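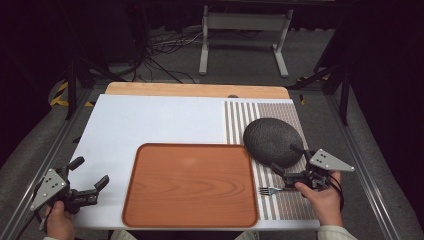

Surfacing file won't rebuild after lofting the rear quarter

Status: open, waiting on reply
Software: Mavon surface modeller, desktop version

Hi all, me again I'm afraid. I'm working on the rear quarter panel for the Padilla estate (styling model only, nothing going to tooling yet) and I've hit a wall with the rebuild step. The loft goes through fine, I trim it to the wheel arch, and then when I hit rebuild it sits at 100 per cent for ages and throws "edge set not closed". It looks closed to me! I've zoomed right in and gone along the whole arch.

What I've tried so far:

Restarted the program and the machine. Same.

Deleted the trim and did it again from a fresh sketch. Same, although the message came up quicker.

Dropped the panel into an empty file on its own. This time it rebuilt first go, so I got very excited, then I brought the door shut line back in and it fell over again.

Loosened the join tolerance. With that it does rebuild, but I get a horrible ripple in the highlight just behind the fuel flap, and the Nendholm studio will spot that in a second.

Update, 11.20: somebody on the Ralletti help desk rang back (thank you, that was fast) and asked how many control points I had along the shut line. It was 300. They reckoned 6 would do for a curve that gentle, which made me blush a bit. The line came in from a scan and I'd never thinned it out. I've now rebuilt the curve by hand and the shape is near enough identical.

Update, 14.45: better, but still not right. The quarter panel now rebuilds with the tolerance back where it should be, and the highlight is lovely and clean. The trouble is the mirrored side. When I flip it across the centre line I get the same error on the copy, and only on the copy – the original stays happy. Could the centre line be off by a hair? The package data was set up before I joined the job and I don't fancy moving it without asking.

I've uploaded the cut-down file, with just the panel, the arch and the new shut line. The full one is over 200 MB and the upload box won't have it. If you need the whole thing, tell me where to put it and I'll leave it going over lunch tomorrow.

Not urgent for today, but I can't start on the bumper until both sides match.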